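Kestora > Projects > Soft Toy Tidying > README

Overview Contents Layout Contact

# Soft Toy Tidying

Welcome, and thank you for stopping by! This is the data card for the Kestora soft toy set, a collection of short recordings of people picking plush toys up off a table and putting them in a basket. It is a small, homely chore, and we have grown very fond of it – anyone who has cleaned up a living room at the end of the day will know just how many ways there are to go about it.

## The room

Everything was recorded at Drelholm, in a big shared room that people use for reading and office work the rest of the week. We left the furniture as we found it, so expect mesh-backed office chairs, a leafy plant and a wooden cabinet with a glass display section in the background. 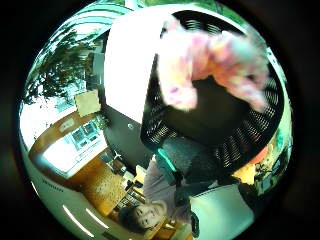

## The toys

Plush is wonderfully awkward stuff. It squashes, it flops over, and two toys that look alike on the table can feel quite different once you have hold of them. We went for a mix of food and animals (the pumpkin is everybody's favorite, mine included), with colors that are easy to tell apart against a white tabletop. The basket is black plastic with an open weave, so a toy can still be made out through the sides after it has gone in.
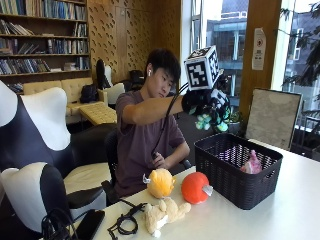 We asked people to take one toy at a time and otherwise do as they pleased. Some lower each one in gently, others let go from higher up, and both are kept. If a toy missed the basket and had to be fetched, that is kept too, with the word "retry" in the notes column.

## Contents

- 2393 clips, of which 1164 are also labeled by toy
- most clips run roughly 30 seconds
- 6 folders, one per session, all from March

Labels are plain words such as "pumpkin" or "basket". Please don't rename them, as the Gindden scripts look for them exactly as written.

## Still to do

The notes for the last folder are patchy, and I'm working through them in the evenings. Corrections are very welcome – send them to me, Relu Hodoroagă, with the clip number.

© Kestora | Contact | Back to top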